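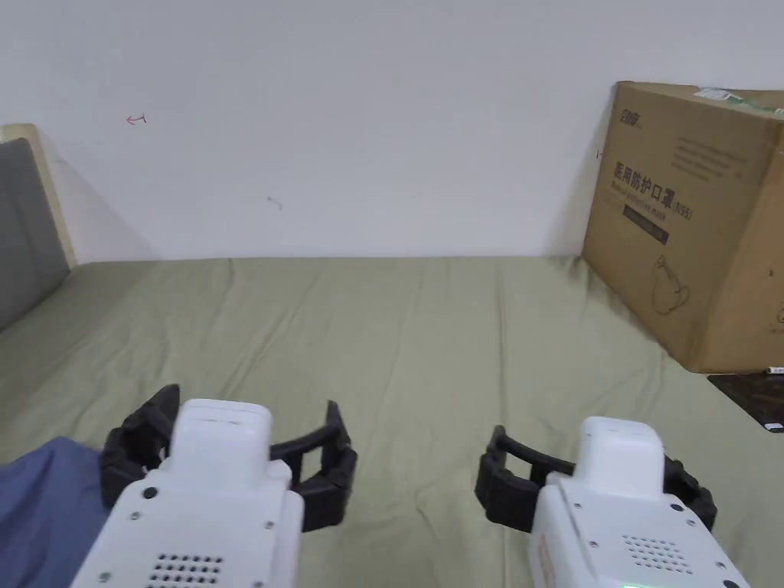
A bed with an olive-green sheet against a white wall

Bed sheet

A bed sheet is a flat piece of cloth that is put on a mattress, or between the sleeper and the blankets. In many homes two sheets are used together: a bottom sheet, which protects the mattress, and a top sheet, which is easier to wash than a heavy blanket.

Types

A flat sheet is a simple rectangle with a hem on all sides. A fitted sheet has elastic in the corners or along the whole edge, and it stays in place when the sleeper moves. In countries where the duvet is common, the top sheet is often left out and the duvet cover does its work. 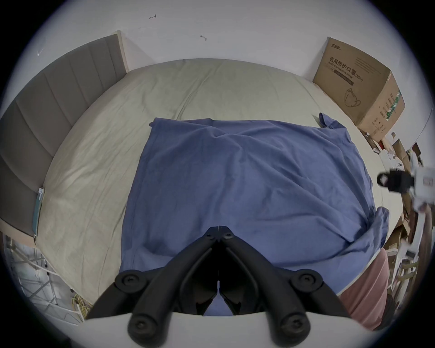

Blue cloth spread over a pale fitted sheet

Materials

Linen was for a long time the usual material in northern Europe. Cotton became cheaper with machine spinning and took its place in most households. Today many sheets are a mix of cotton and polyester – this cloth dries fast and needs little ironing, but some people find it less pleasant in summer.

Thread count is the number of threads in one square inch of cloth, counted in both directions. A plain sheet with a count of 138 feels rather rough, while one with 298 is closer and smoother. The length of the cotton fibers and the kind of weave are also important for the feel.

Local production

The town of Sastcombe had 6 linen mills, and 4 of them made only sheeting. Nandcombe, further down the same river, was known for bleaching, which was done on open grass from April until September. Sheets from Vedby were sold unbleached and had a narrow red line woven along the hem.

See also

Blanket
Duvet
Pillowcase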